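The bin wall is not a grasp candidate

I have spent most of this month teaching a planner that the corner of a metal box is a bad thing to pick up. You would think this comes built in. It does not come built in, at least not in anything I wrote.

For those who wandered in from the post about sourdough: I work on picking things out of a bin with a robot arm. The mechanical side is other people's pride and joy. Mine is the software in the middle, the part that takes a depth image, decides where the fingers should go, and then asks a motion planner whether the rest of the arm can follow them there without bending anything. In our code base this part is called Donder. The perception half is called Pisteck. The names came out of a meeting I skipped, and I have been paying for it ever since, mostly by spelling them over the phone.

The setup is simple enough. Pisteck looks into the bin and produces a list of grasp candidates, each with a score. Donder takes the list from the top, throws out anything the arm can't reach or would have to pass through sheet metal to reach, and runs the first one that survives. Then we do it again. I had this working in simulation in November and was insufferable for about a week.

In simulation, though, the bin is a nice clean shape with one shade of gray and a floor that sends back exactly one depth value per pixel. The real one is smooth in some places and scuffed in others, and the depth camera has opinions about both. Scratches in particular come back as a sort of low fog, a few millimeters of nothing hovering over the floor. Pisteck was trained to find lumps. Give it fog and it will find you a lump.

So I did what I should have done in the first place and logged everything. One long evening of replaying recorded scenes gave me 2,030 candidates that had scored high enough to be sent to the planner. Of those, 942 were on an object. The rest were on the bin, in the air, or in a location I can only call theological.
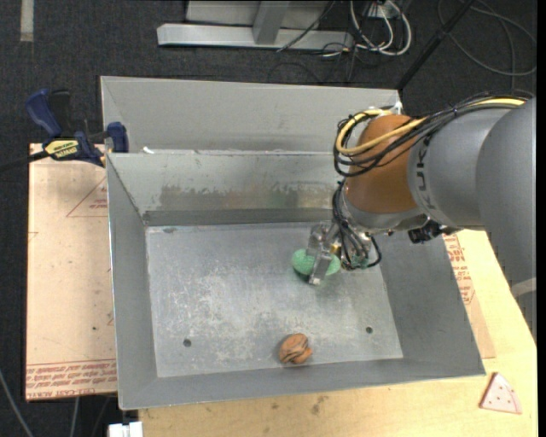 Two objects left, and the fingers over the green one.

With two things in the bin you might expect an easy life. It's the reverse. When the bin is full, every high score lands on something worth grabbing simply by the odds. When it's nearly empty, the floor and the walls make up most of what the camera can see, and they start winning. An item lying by itself close to the front wall is my least favorite case of all, because the wall and the item get merged into one grand object with a very attractive edge. The edge is sheet metal.

The fix everybody suggests is to subtract the bin. You know where it is, you know its shape, so delete those points and keep what's left. I suggested this too, to myself, and was very pleased with the idea until I measured how well I knew where the bin was. It sits on a table. A hand clamp holds it at the rim. Between one calibration and the next it had crept enough that my subtraction was eating a slice off anything that lay near one wall and leaving a thin sliver of the opposite wall standing there, looking delicious. Pisteck gave the sliver a score of nearly one.

Attempt two was to make the deletion margin bigger. This got rid of the sliver. It also got rid of everything flat, and everything in the corners, and left a tidy island in the middle where grasps were permitted. Picking rates looked terrific, so long as the object had the good manners to be in the middle.

Attempt three is the one that stuck, and I'm slightly embarrassed by how dull it is. Before each cycle Donder now fits the bin again. It takes the rim and the sloping sides, ignores the floor completely, and solves for a small shift and a small rotation from the last known pose. If the answer is bigger than a limit I picked by squinting, it stops and complains. The whole thing takes 51 milliseconds on the lab machine, which I was ready to apologize for until I saw how long we were already spending waiting for a gripper status message that had arrived earlier and was sitting in a queue. (That's fixed now as well. I don't want to talk about it.)

Once the bin is where we think it is, the wall points get a label and stay in the cloud. This was the part that took me too long to see. I had been treating the walls as garbage to be removed before anyone got hurt, but the planner needs them, and so does the scorer. A grasp with one finger between an object and a wall is fine if there's room for the finger, and terrible if there isn't, and you can only tell those apart when the wall is still in the data. So a candidate now gets marked down according to how little space its fingers have, and a candidate whose contact points are both on wall-labeled points gets marked down to zero, with feeling.

The floor I handle separately. I gave it a noise model, a big word for a picture of how far off the depth tends to be at each spot, built from a pile of frames of the bin with nothing in it. Where the metal is badly scratched, a lump has to stand up a bit more before anyone believes in it. The two round holes get a mask of their own. They used to come back either as very deep pits or as tiny floating discs, depending on mood, and the discs were popular with Pisteck.

There was also the matter of cables. Our arm wears a good many of them, and the planner's collision model of the arm wears none. For a long time I dealt with this by padding the last few links until they looked like a robot in a winter coat. That kept the cables out of trouble and also ruled out nearly every approach near a side wall, since the coat wouldn't fit. I have now replaced the coat with two fat capsules, one over the top of the joint and one for the droop beside the gripper. They are wrong in every pose, but less wrong than the coat, and the droop one follows the wrist angle with a formula I won't be showing to anyone who studied mechanics.

I tried to do the droop properly first. There's a package called Stornell that simulates hanging cables, and it does it beautifully, and it takes longer to settle one cable than the arm takes to do the whole pick. I admired it for an afternoon and closed the window.

After all that I reran the recorded scenes. Same frames, new scoring. The number of candidates reaching the planner dropped, as it should, and of the ones I had been calling theological there were none left. The bin edge still turns up now and then when something soft is draped against it, and I think I can live with that. More irritating, 674 of the good candidates also got a lower score than before, mostly things near the walls where the finger clearance is tight. Some of those would surely have worked. I've chosen to be timid for now and added a setting for it, with a name so long that I hope no one will ever change it by accident.

Things still on the list. The limit that makes the bin fit complain needs to come from data instead of squinting. The noise model goes stale with every new scratch, and new scratches are a thing we produce in quantity, so it should update itself whenever the bin is empty and the arm is out of the way. The viewer needs to show which term of the score knocked a candidate out; at present I print them all to the terminal and scroll, like a person reading a very boring receipt. And the logging library, Ehlers, wants an upgrade, and has been wanting one in bright yellow text at every startup since I joined.

I also owe the perception half an apology, in writing. For weeks I told anyone who would listen that Pisteck couldn't tell a toy from a wall. Looking through the logs, a fair share of the blame sits with a transform I was applying twice. The second time was in a helper function with a comment above it that said "just in case," and the comment has my initials on it.

Next post will be about the placing side, where the objects are supposed to go once we have them. At the moment they go down on the other end in whatever way gravity likes best, and the planner reports success.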